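31/10/2025
By Pierina Tedesco and Britt-Marie Skjelbred

Chapter 9
The Keyboard: Layout, Keycaps and Placement

A keyboard is the input device most office workers touch more than any other, and the one least often inspected. This chapter treats it as a piece of equipment with a case, a set of keycaps, a switch under each keycap, and a position on the work surface. The text refers throughout to compact mechanical keyboards with colored modifier keys.
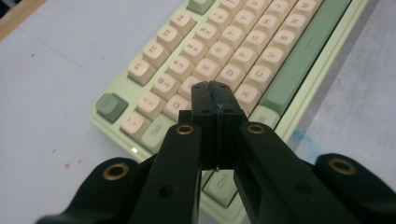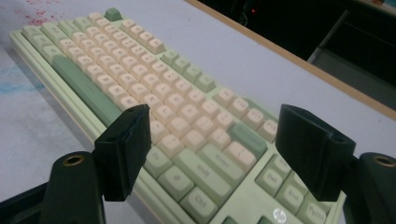
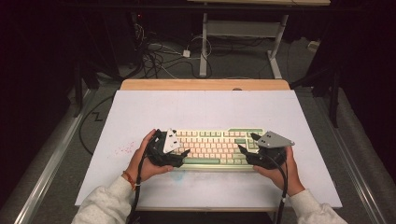
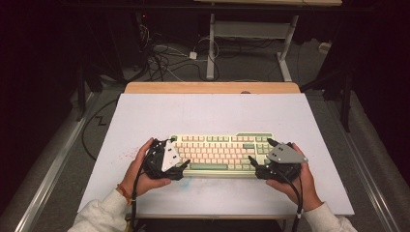

Figure 9.1. Mechanical keyboard with light-colored main keys and green accent keys.

9.1 Key groups

The keys of a standard layout fall into groups by function. Alphanumeric keys enter letters, digits and punctuation. Modifier keys, such as Ctrl, Shift and Fn, change the meaning of another key pressed at the same time. Function keys run along the back row and are assigned by the operating system or by the program in use. Editing keys, including Enter and Backspace, act on text already entered.

Many makers separate the groups by color. In the second view of Figure 9.1 the Fn and Ctrl keys are pale green, while most of the alphanumeric keys are cream or peach. The spacebar is green as well and is visibly darker than the case. Color coding of this kind has no electrical function. It helps a user find the edge of a group without reading the legends, which may be small or faint.

Compact layouts save width by removing the numeric keypad and, in many cases, the navigation cluster. The missing functions are moved to a second layer reached through the Fn key. A user who enters long columns of figures should be given a full-size layout or a separate keypad.

9.2 Keycaps

A keycap is a molded cover that fits over the stem of the switch. It is described by its material, its profile and the way the legend is applied.

Profile means the shape of the cap seen from the side. In a sculptured profile the height and tilt change from row to row. In a uniform profile every row is the same, and caps of equal width can be exchanged between rows. The top surface may be cylindrical, with a hollow running front to back, or spherical, with a hollow shaped like a shallow dish.

Legends may be printed on the surface, dyed into the plastic, or molded as a second piece. Surface printing wears first. In the Widcombe office survey used in the exercises for this chapter, 18 keyboards were examined after a year of daily use, and wear was recorded separately for each key group. The full record is given in Table 9.2.

9.3 Placement on the work surface

The surface should be flat, rigid and wide enough to take the keyboard with clear space on both sides. A smooth board laid over a table is acceptable if the board does not rock. Dust and crumbs should be wiped off before the keyboard is set down, as grit under the feet reduces grip and may scratch the surface.

Place the keyboard so that the B key is in line with the middle of the body. Upper arms hang freely. The forearms are close to level and the wrists are straight. A keyboard set at an angle to the front edge of the desk forces one wrist to bend outward and should be turned square before typing begins.

9.4 Terms used in this chapter

Actuation point: the depth at which a pressed switch registers.
Legend: the mark on a keycap.
Stem: the moving part of the switch that carries the keycap.
Travel: the full distance a key moves from rest to bottom.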